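Products > Bench & Counter Arms > Rotavby Two-Finger Packing Arm

Rotavby Two-Finger Packing Arm, with wrist camera

We get the same question nearly every time the phone rings, and it's a fair one: can the thing do my chores yet? Well, some of them, and we'd much sooner tell you which ones before you buy than after. The Rotavby is a tabletop arm from Barnine, made for the small, fiddly jobs that fill up a day in a gift shop or a busy kitchen (putting bottles in bags, taking them back out, clearing a counter, filling a shelf). It lifts up to 2 kg, reaches 70 cm, and plugs into an ordinary wall outlet.

Bagging is the job most shops ask us about, and it's harder than it sounds! A cardboard box stays where you put it, but a jute bag slumps and leans, and a rope handle likes to flop right across the opening just when the fingers need to get in.

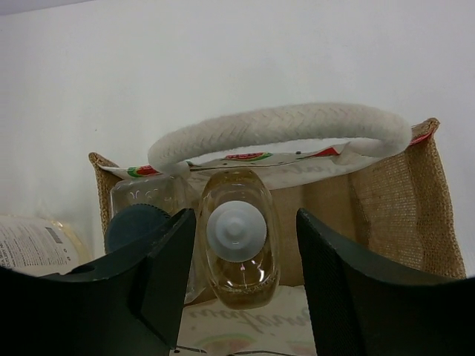 Glass is the other half of the worry. Clear bottles throw reflections that can fool a camera, and two standing close together leave very little room for a pair of fingers, so the Rotavby goes slowly here, and you should plan on that. A person with practiced hands will beat it easily. Where it earns its keep is the long, dull stretch of the afternoon when you'd love to be out front with your customers instead.

What it can't do yet: fold laundry, tie a ribbon you'd be proud of, or cope with a sink full of greasy pans. We keep hoping, and we'll happily tell you when that changes.

Comes with the arm, two padded fingers, wrist camera, table clamp and Bristar control box. Allow 9 days for delivery. If it doesn't suit your work, send it back within 30 days and we'll part as friends.

Filed under: Countertop Helpers, Packing & Gift Wrap

Valdebenito Equipment | Contact us | © Valdebenito | Back to top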